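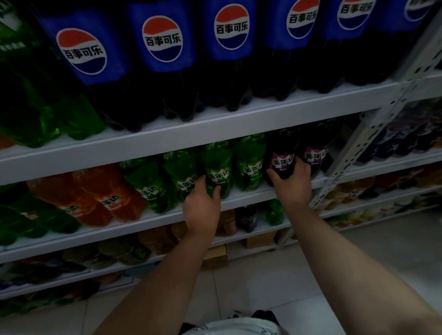
图1 中层货架，左手持绿瓶美年达，右手持深紫瓶美年达；上层为百事可乐大瓶。

2019年2月18日
记录：Katherine Cuadros
主题：Drovon 双臂补货套件试用，中层货架取放与理排
在场：Giuliana Ticona、Raed Twal；Edith Llanos 下午到

接上次记录。套件由 Ristora 供货，试用期14天，到期前要给出书面意见：买、租，或者退。供方报的内容包括双臂本体、平行夹爪一对、腕部力传感器、移动底座，另带 Skedix 排程软件的试用授权。夹爪标称开口最多70毫米，单臂标称负载2千克。这两个数来自供方的规格页，负载我们还没有自己测，开口用卡尺量过，与标称相符。

今天只做中层货架，软饮瓶，口味按列分开。上层大瓶不在供方给的支持清单里，本轮不碰。底层有纸箱和杂货，光线也差，放到下一轮再谈。

一、动作拆分

先把人工做法写清楚，否则和机器比的时候没有对应项。Giuliana 在货架前按平时的方法做，我在旁边记步骤。

一是双手并用。左手和右手各持一瓶，同时调整两列，瓶与瓶之间的缝隙靠手指的侧面去感觉，眼睛大部分时间看标签。二是握点偏高或居中并不固定，看旁边还有多少空间。空间足就握瓶身中段，手指整个绕过标签；空间小就往下握，把标签让出来，便于对正。三是推和拿混着做。整列往里送时很少逐瓶提起，用掌根顶着前面一瓶，后面的跟着走。四是转瓶。放下以后再拧一下，让标签朝外，这一步往往和放下连在一起，分不出界线。

套件自带的动作库里，前两项有，第三项只有单瓶推，第四项要靠腕部旋转完成，夹爪不能在松持状态下转瓶。也就是说机器必须夹紧、提起、转到位、再放，比人工多出一个提起的过程。提起就需要上方净空。中层隔板到上层隔板之间的净空我们没有改，够用，但腕部转到某些角度时肘关节会靠近上层板的前沿，规划器因此经常改走远路。

二、安装与标定

底座停在货架正前方，前缘与隔板平行。用供方的标定板做了手眼标定，左臂一次通过，右臂残差偏大，重做后通过。怀疑是右腕的线束在某个姿态下拉紧，带着相机支架动了一点。Raed 把线束重新扎过，余量留长，后面没有再出现。请供方确认线束的推荐走法，手册里只有一张示意图，看不出余量该留多少。

货架立柱是白色金属冲孔的，孔排得密。深度图在立柱附近有一条噪声带，套件自带的货架识别把其中一部分当成了窄缝。临时处理：在软件里把立柱画成禁入区，宽度放大一点。画完以后右侧靠立柱的一列就取不到了，因为夹爪外廓要占这个空间。把禁入区收窄，再取，能取到，但夹爪外侧擦到立柱一次，漆面有痕，力传感器报了超限并停机。停机动作正常，复位流程要在平板上确认多步，嫌长。

Raed 提议换窄指。供方有窄指选件，要另外付费，报价单上没写交期。已发信去问。

三、识别

训练包里自带常见饮料类目，我们只用它做瓶体检测，口味由我们自己录的样本来分。绿色透明瓶是主要难点。瓶身透光，后面一瓶的轮廓会透到前面来，检测框有时把前后两瓶并成一个。橙色瓶没有这个问题。深紫色瓶颜色够深，轮廓干净，但瓶盖和肩部在阴影里，高度估计偏低，夹爪下得过深。

试过三种办法：
调曝光。绿色瓶改善，深紫色瓶更差，两者不能兼顾。
加侧灯。有用，标签反光增加，需要配偏振片。手头没有合适口径的，Edith 去仓库找。
只认标签，不认瓶身。标签的上下边缘比较稳定，用标签中心去推算握点，对绿色瓶最有效。缺点是标签转到侧面以后找不到字，只剩底色，置信度掉得厉害。

目前的配置是第三种，加上一个兜底：置信度低就让机械臂先从外侧轻推瓶身，再拍一次。兜底可以用，时间代价不小。Skedix 那边把这种重拍算作异常事件，写进日报，日报因此很难看。应当有一个“预期内重试”的分类，现在没有。提给供方。

四、抓持

夹爪指面原配是硅胶垫，纹路横向。软饮瓶的瓶壁薄，夹紧力给大了瓶身内陷，给小了提起时下滑。满瓶和开过封的空样瓶差别很大，供方演示视频里用的是哪一种没有说明，所以演示时的夹紧力参数不能直接拿来。

我们从供方默认值开始往下调，调到提起不滑、瓶身看不出内陷为止，再往上留一点余量。绿色瓶和深紫色瓶用的是同一组参数，没有分开。握点取瓶身中段偏下，避开标签的搭接边。搭接边在夹紧时会翘，翘起来以后标签识别又受影响，这两件事是连着的，调参时不要分开看。

双臂同时动作是这套件的主要卖点，也是我们考虑它的原因。实测下来，左右臂间隔较大时能真正同时取放；相邻两列时规划器会把其中一只臂挂起，等另一只退出隔板前沿再进。从外面看是两只臂轮流做，效率和单臂接近。人工做相邻两列是没有这个等待的，前臂从两侧斜着伸进去，手腕可以挨得很近。机械臂的腕部外廓太大，这是结构上的限制，参数调不掉。

问过 Ristora 的技术支持能不能让两臂从两侧斜向进入。答复是可以自定义进入方向，在高级设置里改，但改过以后碰撞检查要由用户自己负责。这句话要请他们写进邮件。口头答复不作数。

五、连续运行

下午跑了一轮连续取放，设定300次，左右臂各做自己的列，取出、转正、放回。中途没有更换参数。

停机的原因按出现先后记：
右臂力超限，瓶底碰到隔板前沿的小立边。放置高度加了一点以后没有再出现。
左臂识别超时，绿色列最里面一瓶被前面的挡住，重拍仍不通过，人工把前面的瓶子挪开。
平板与主控断连，机械臂按安全逻辑停住，重连后能从断点继续。这一点做得不错，没有回到起始姿态重来。
左臂放瓶时带倒相邻一瓶，瓶子靠在后面的瓶上，没有掉下货架。系统没有察觉，继续做下一个动作，我按了急停。

最后一项比较严重。放置以后没有复查，瓶子倒了系统不知道。Skedix 里有“放置后验证”的选项，默认关闭，打开后每次放置多拍一张。Edith 到了以后打开它又跑了一段，能报出倒瓶，但对只是歪着靠在一起的瓶子不报。货架边上的瓶子歪靠是常有的情形，这个功能要按“部分可用”写。

300次全部做完，带人工干预。节拍曲线已经导出，放在共享目录的试用文件夹里，文件名按老规矩。曲线里的长尾基本都是重拍，剔除重拍以后节拍很整齐。剔除以后的数不能拿去对外讲，报告里两条曲线都要放。

六、Skedix 排程

软件单独说几句。Aba Kwofie 远程看了日志，她的意见抄在下面，措辞未改：
“任务分配的逻辑是按列走，从左到右，没有考虑两臂干涉。把任务改成隔列分配，等待会少很多。界面里不能改，导出任务表以后手工改顺序再导入是可以的，导入时要保留原来的编号，否则它会重新排。”

照她说的做了一遍。隔列分配以后挂起明显减少，左臂做绿色列、右臂做深紫色列的外侧时，能看到两只臂同时在隔板内。靠近绿紫交界的两列仍然要等。手工改表的办法给我们自己用没有问题，交给门店人员用不行。

权限设计也有一处不方便。操作员账号能启动任务，不能调整禁入区，调整禁入区要工程师账号。门店里货架位置稍有变动就得改，等于每次都要叫工程师。可以问一下有没有中间级别。

日志时间戳用的是控制器自己的时钟，和我们记录用的电脑有偏差，对数据时要先对齐。已经写了脚本，在同一个文件夹。

七、和 Chávez 方案对照

Chávez 那套是去年9月看的，单臂，吸盘加托板，只做整列前推和补前排，不转瓶。当时的结论是动作少但稳定，买断价格低，没有排程软件。今天的结果放在一起看：

取放范围，Drovon 宽，能单瓶取出并转正。
相邻列作业，两者接近，Drovon 的双臂优势发挥不出来。
透明瓶识别，Chávez 不依赖单瓶识别，所以不受影响；Drovon 目前靠标签识别撑着。
瓶身损伤，Chávez 的吸盘在曲面上漏气，改用托板推；Drovon 夹持没有看到瓶壁折痕，个别标签边翘起。
维护，Drovon 的夹爪垫可以现场换，工具随机附带；Chávez 的吸盘耗得快。
服务，Ristora 回复技术问题比较快，商务问题慢。

Giuliana 认为如果只为中层软饮，Chávez 那套够用，差别在转标签这一步值不值这个钱。Raed 不同意，他的理由是后面要做混排，前推方案做不了混排。两边意见都写进报告，不在这里定。

八、租用条款

Ristora 给的租用合同草稿看过一遍。夹爪垫算耗材，自付。线束和腕部相机算本体，保修。窄指选件装上以后是否影响保修，草稿里没写。软件授权与硬件租期绑定，硬件退了软件就停，历史日志能不能导出没有约定。这一条必须加上，否则退机以后我们自己的节拍数据就拿不回来。

远程支持需要开外网端口，IT 那边不会同意长期开。可以谈按次开。

九、待办

Raed：窄指选件的交期和价格；右腕线束走法的书面说明。
Edith：偏振片；侧灯支架改短，现在的长度会挡左臂退出。
Giuliana：把人工步骤再录一遍，交界的两列单独录，步骤表里把“推”和“拿”分开记。
Aba：隔列分配的脚本化，能直接读导出的任务表。
我：自定义进入方向，先在仿真里跑，碰撞检查自己写；催供方把责任条款写进邮件；“预期内重试”分类的需求单。

补记：收工前把夹爪垫拆下来看过，左爪外侧那片靠指尖处有磨亮的一条，右爪没有。装回时左右没有对调，下次拆的时候接着看同一个位置。主控关机，底座充电，急停钥匙在柜子第二层。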